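**Gorkell Hard Wax Oil, Baton blend – 20 oz can**

We've been selling the Baton blend for long enough now that most of our regulars just ask for "the brown can," and we thought it was time it had a proper page of its own. It's a hard wax oil for indoor furniture, made for people who like the feel of wood under their hands and don't want to spend a whole weekend building up coats of varnish.

The blend is mostly linseed oil and carnauba wax, with a little red-brown tint to warm things up. On pale woods like maple or birch it gives a soft honey color. On cherry and walnut you'll hardly notice the tint at all, though you will see the grain wake up the moment the cloth touches it (this is the part we never get tired of).

Brijesh Lodhi, who mixes our finishes, likes to say that turned legs and rounded edges are where a finish shows its manners. Thick products sag and pool in the curves. Baton goes on thin, so you can wipe it around a spindle or into a cove and it stays put.
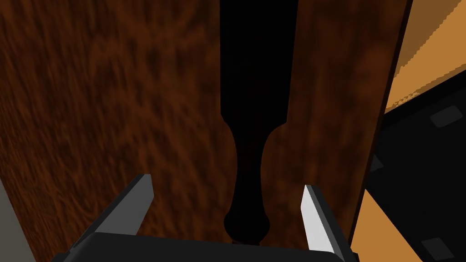

Two coats will do for most pieces. Sand to 180 grit, wipe off the dust, and rub in the first coat with a lint-free cloth, working along the grain. Leave it ten minutes or so, then buff away anything still sitting on the surface. Let it dry overnight and do the same again. For a tabletop that sees a lot of coffee cups we'd add a third coat – your patience will be rewarded!

One can is plenty for a dining table and a set of chairs. If you have some left over, press the lid down firmly and store it somewhere cool. Lay used cloths out flat to dry outdoors before you throw them away, please, as oily rags left in a heap can catch fire by themselves.

**Details**

- Item number: 1409
- Size: 20 fl oz
- Sheen: satin
- Color: warm red-brown, light tint
- Cleanup: mineral spirits
- Not for outdoor use

Goes well with the Hilico buffing pads and the Bisht wax brush, both sold separately. Orders placed before 2 p.m. ship the same day.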